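Okuto blue drive caddies - review after a few months of daily use

I put off buying new caddies for longer than I care to admit, mostly on the theory that a caddy is a bit of plastic that holds a hard drive and how different can they be. Well, pretty different! I picked up a set of the Okuto ones in February to replace the tired old trays in my Nirkgate box at home, and I've gotten fond of them in a way that probably says something about my evenings.

The first thing I liked was the fit. My old trays (Jomusel, bought cheap) had a bit of wiggle in them, and I'd always end up nudging the drive sideways to get it to seat. With these I lay the drive in, press gently along both sides, and it stays put. It took me maybe ten minutes to get the first one right, mostly from reading the little folded sheet twice, and after that each one went quickly.

The color is a bigger help than I expected too. It's a good cheerful blue, and when I'm reaching into a dim cabinet at night it's so much easier to find than the black trays I had before. I do wish there were a proper spot for a label on the front - I keep a paper list taped inside the cabinet door, and it works, but it isn't pretty.

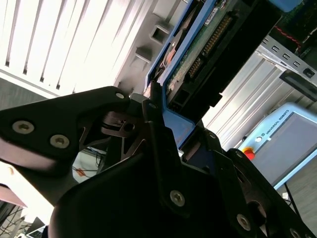 One word of caution for anybody new to this: the caddy leaves the circuit board open, so hold it by the sides and keep your fingers off the gold pins on the connector. I set mine down on a folded towel when I'm swapping things around, an old habit I'm happy to keep.

My only real gripe is the release tab, which is stiff for the first week or so. It loosened up nicely on most of mine, though one still needs a firm thumb. I paid 63 dollars for the set, a little more than the Makowska ones I was also looking at, and I'd buy them again. If I ever fill up the bottom shelf, I probably will.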